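Gatton tool library gets a little more room, and a little more red

If you have walked past the old Plateo shop in Gatton lately and wondered why the lights were on so late, the answer is shelving. The neighborhood tool library moved in over the summer, and after a long stretch of carrying, sorting, labeling and (we are told) a good deal of tea, it will open its doors to borrowers on 3rd October.

Regulars will remember the old place, a single garage where you had to move the ladders to get to the drills and move the drills to get to the kettle. It did the job for years, and plenty of people around town have a fence or a bathroom floor to show for it. But by June the waiting list for the bigger items had grown long enough that Malathi Chettiar, who runs the bookings, was keeping it in a second notebook.

"People kept asking for the heavy things," she told us. "You can talk a person into buying a hammer. Nobody wants to buy a floor machine to use it one weekend and then trip over it until Christmas. So we went looking for a room where the heavy things could stand on the floor and be rolled straight out of the door."

The new room has exactly that, a wide stretch of floor by the entrance set aside for everything with wheels. The larger machines each get a bay of their own, and hoses and cords will live with the machine they belong to, which should put an end to the Saturday morning hunt for the right fitting.
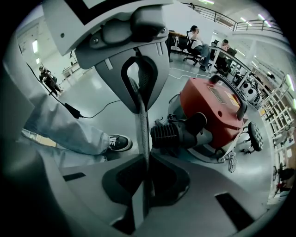

A red machine on its wheeled frame, with a black carrying handle and a ribbed hose fitting.

Money for the move came from a summer appeal that brought in 2185 dollars, much of it in small amounts dropped into a jar at the Dultetti bakery counter. The shelving was the biggest single cost at 800 dollars, and the rest has gone on paint, locks, a proper workbench and replacement hoses. Rao, the hardware store on the corner, has offered members a little off sandpaper and blades, so you can pick up a sander and the sheets to go with it on the same trip.

Vignesh Thomas has been looking over the equipment before it goes back out on loan, and he would like everyone to know that he does not mind dust on a returned tool nearly as much as he minds a missing part. "Bring me the small bits," he said. "The little clips, the adapter, the odd screw you found in your pocket – I will be very happy to see them, and I won't ask where they've been."

Membership stays at 50 dollars a year, with most hand tools free to borrow after that and a charge of 10 dollars a day for the larger machines. New members should bring something with their address on it, and a car with a bit of trunk space if they have their eye on anything with wheels. Existing cards still work, even the very faded ones, and anything borrowed from the garage can be returned to the new room – the garage itself is now locked up for good.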